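3.2 Materials and arrangement of the flowers

The flowers used in this part of the study were artificial. Fresh flowers were considered in the first months, but they lose their form after a short time, and the same bunch cannot be given in the same state to a second participant. Artificial flowers keep the length of the stem and the position of the leaves, so that differences in the finished arrangement can be ascribed to the choices of the arranger. We are aware that they also remove the scent and the weight of water, which experienced florists mentioned to us several times in the interviews (Section 5).

The flowers were bought from two suppliers, Plekarness and Skerov. From the first we took the tulips, which are sold singly, and from the second the bunches, in which several small blossoms are joined to a common stem. This difference is important for the analysis. A single tulip asks for one decision about height and one about direction. A bunch behaves as a mass: when it is put into a narrow opening, the lower blossoms press against the rim and the upper ones spread outwards. Rainer, a price list for the retail trade, treats both types under one heading, and we did not follow this practice.

Colour was kept simple. We wanted the participants to be able to name every colour without hesitation, and for this reason mixed or shaded tones were limited to the pale bunches. The vases were selected to be small, with an opening that does not permit all of the flowers to stand together comfortably. Participants therefore had to leave something out or to divide the material, and it was this moment of choice that interested us most.

All sessions took place at Ellcombe, in the ground floor workroom. The surface under the flowers was a plain green. In the pilot we had used a white cloth, against which the pale blossoms were difficult to distinguish when we later coded the records. The order of placing was coded by the second author and checked by Abbas Shokri. Each flower received a score between 0 and 100 for its final height relative to the tallest stem, and 7 categories were used for the direction in which the head was turned.
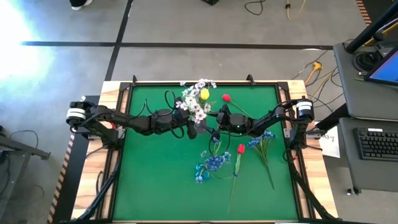
Ellcombe, August
Figure 10. White and pale pink blossoms over a small dark purplish vase, with a yellow tulip on the right side of the bunch. Red tulips and blue bunches lie on the green surface, one of the blue bunches over a turquoise vase.

The position of the yellow tulip in Figure 10 illustrates a relation which we call "inclusion". The head is among the blossoms of the pale bunch and is read together with them, although it differs in colour and in form. The red tulips in the same figure lie apart from the bunch, and in our coding they have the value "free".

For the vases we coded only whether a flower was over, in or beside the vessel. The blue bunch near the centre was coded as "over". We made no attempt to measure the angle of stems which were lying down, as the leaf often hides the point where the stem begins to bend. The full set of 3,000 coded placements is described in the next section, together with the cases in which the two coders did not agree.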